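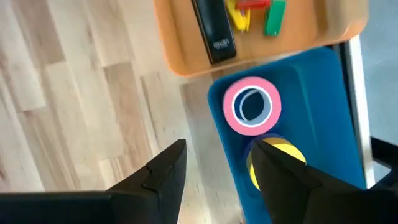

12/11/19

Sorting small stuff into trays, continued. Tape goes in the blue tray and nothing else does. Pink masking and yellow are in there now. The rest of the tape is still in the Wullex carton by the door and I'll go through it once the shelf is cleared. Throw out any roll where the edge has gone gummy.

Orange tray is for clips and clothespins, plus odd items that need a decision. If you use clothespins for clamping glue-ups, put them back there and not in your apron.

Trays are on the floor for now. The Bostent shelf won't take both side by side, short by 7 mm. Tried turning the blue one the long way, no good, the rim catches on the upright. Options:

- move the upright over one hole
- put the trays on separate levels
- order the narrower Flosari ones

Leaning toward the first. Need the short hex key, which was last seen with the drill bits.

Labels: printed 19, used 2. The label stock doesn't hold on the rims, so try the flat part of the side, wiped with alcohol first. If they still peel, write on the plastic with paint marker.

Masking tape is getting used up faster than I figured, mostly on the paint jobs. Add it to the Sarıgül order before it goes out later in December. Same width as before. Also ask if they still carry the brown paper.

Next: shelf upright, then the carton.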